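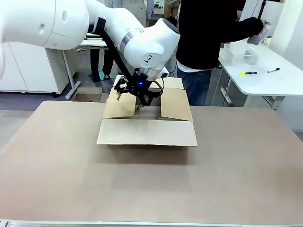

Uvholm packing table, large: my review after one busy season

I have wanted a proper packing table for years. Up until last March everything that left our little shared workshop got boxed on whatever surface was free, which meant the floor more often than I'd like to admit. So when Lilibeth Navarro, who splits the rent with me, said she was fed up with kneeling and was ordering the large Uvholm with or without my half of the money, I handed over my half on the spot.

We sell small stuff, mostly: craft kits, refills, little gift sets. Nothing heavy and nothing very big, but a lot of it, and all of it goes out in plain brown cardboard. I'm telling you this so you know what kind of use the table gets. If you ship car parts, you may want a different review!

Getting it in the door

It came in two cartons, and the one with the top in it took both of us plus Jomar Manalo from down the hall. The instructions are fine. They're drawings only, and the one for the middle brace is printed so small that we put it on backward the first time, but the hardware was all there and the holes lined up. Up to 66 minutes, the sheet says, and we took most of an afternoon (there was lunch in there, and a long argument about which wall).

My one real complaint about assembly is the feet. They screw in and out for leveling, great, but you have to do it before the table is standing, and how would you know then how uneven your floor is? We tipped it over again, fixed one leg, stood it up, tipped it over again. If you have a helper, make them lift a corner while you turn the foot. Wear shoes.

The top

This is what you pay for, and I love it. It's a pale brownish gray, sort of a beige if you squint, with a gray metallic rim along the edge. I thought I'd hate the color and wanted the white one. Lilibeth voted beige and she was right. Brown boxes don't look grubby on it, the light doesn't bounce up into your face, and a stray green bead or a snipped end of ribbon shows up right away.

The surface itself is smooth enough that you can push a full box from one end to the other with one hand. That sounds like nothing until you've dragged boxes across a rough old door on sawhorses for four years, like I had. Tape comes off clean if you get it within a day or so. Leave it for a week and you'll be rubbing at the sticky part with your thumb. Permanent marker is another story. I have one line near the left end from labeling a box too enthusiastically, and it has faded to gray but it's never going to be gone.

The rim is a mixed bag. It protects the edge really well — I've banged a tape gun into it more times than I can tell you — but dust and paper crumbs collect in the little seam where it meets the top. I run an old toothbrush along it every couple of weeks. Dexter Estrella, who bought the same table for his print studio after seeing ours, says he does it with a guitar pick wrapped in a rag. Pick your weapon.

Room for the flaps

People forget about flaps when they measure for a table! An open carton takes up far more space than a closed one, especially if you fold all four flaps down flat and out of the way like I do. On my old desk I could have one box open and then had to keep the stuff going into it on a chair. On the Uvholm I set the box in the middle, let the flaps go wherever they like, and there's still plenty of table on either side for whatever I'm putting in.

I reach in from above all day, and the height works for me. I'm on the short side, though, and Eifion Hughes, who helps out in the run-up to the holidays and is very tall, had a sore back by the end of his second shift. There's no height adjustment apart from those feet, and they give you next to nothing. For tall people I'd look at the Plotodberg, which costs more but goes up and down. I tried one at Dalal Mansour's place. It was lovely, and it also wobbled at full height, so there you go.

What goes next to it

My advice is to keep the table itself bare and put a small desk beside it for the odds and ends. A plain white one with metal legs is perfect. Clear plastic storage box for the tiny things, a yellow highlighter for ticking off order slips, a black marker for the boxes, and that's all the desk needs. Once markers live on the packing table they roll under the flaps, and you'll be shaking boxes by the end of the day to figure out which one you sealed your pen into. (Twice. Same pen.)

I did try the matching Larnuso side shelf that clips on underneath, and I sent it back. It hits you in the knees if you ever sit down, and anything on it is out of sight, so I kept buying more tissue paper when I already had a stack.

A floor mat is worth the money, too. The table is kind to your back if you're my height, and then the concrete gets your feet. I held out for months and I was being silly.

Things I'd change

A groove or a printed ruler along one edge would be so handy for measuring boxes. I stuck on a paper one and it peeled at the corners by summer. I'd also like a hook or two for scissors. And I wish the top came in a shorter version with the same depth, because the small Uvholm is smaller in both directions and Lilibeth's sister, who got that one for her soap business in Talavera, can only just fit a medium carton on it with the flaps down.

Would I buy it again?

Yes, same size, same color. Ours still stands solid when somebody leans on it, the top has the one marker line and a small nick at the back, and I can pack 24 orders before lunch without getting down on my knees once. Four stars out of five, with the missing one for the feet. Check your doorway before you order, and if you're over six feet tall, go stand at one first.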